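7 April 2025

Dye bath exhaustion, weld on wool, continued from the October batches. Same fleece supplier (Seken), same scour. Anitha Achari weighed out. Mordant is alum at the usual rate with no cream of tartar this time, as the tartar was shifting the shade on the Honitz skeins and confusing the comparison.

Skein 107 went in at the start, skein 201 after the first had come out. Bath not topped up between the two. I want to know how much colour is left for a second skein before we commit to the D'Souza order.
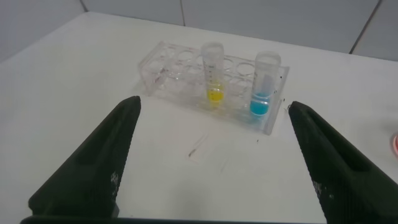 Water is from the rain butt again. The mains supply is hard enough to brighten weld on its own – useful in production, a nuisance when the chalk addition is the thing under test. Chalk went into the bath for 201 only. Bindu Shenoy thinks this makes it two changes at once and she is right, so 107 will need a partner with chalk from a fresh bath. Added to the list.

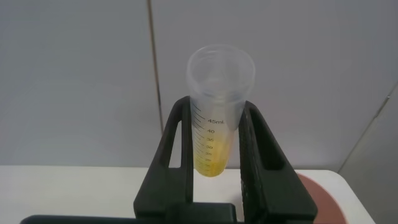
Yellow liquor in the graduated tube.

Skein 353 is the old indigo control and has lost some blue at the fold. Rinse water from it still colours slightly. I suspect the vat was out of condition when it was dipped, with too much dye sitting on the surface of the fibre. Pruvon soap for the re-wash, neutral, then dry in the dark.
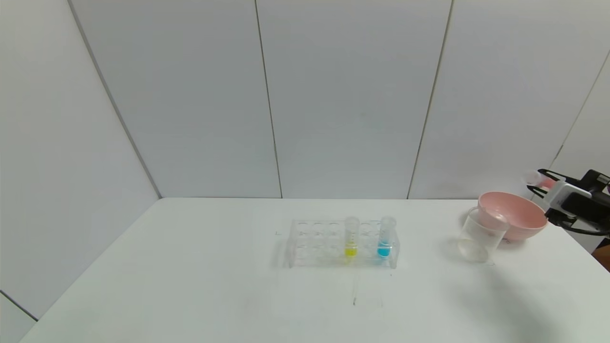
Overdyeing for green is the part the customer cares about. Weld first and indigo second gave streaks in October; indigo first was more even but duller. For the shade card I would like the two parent colours shown separately, as with the yellow and the turquoise-blue in the rack, and the green next to them. Order of dyeing to be written on the back of each card.

To do: partner skein for 107, pH strips, ask Anitha about the spare skein winder.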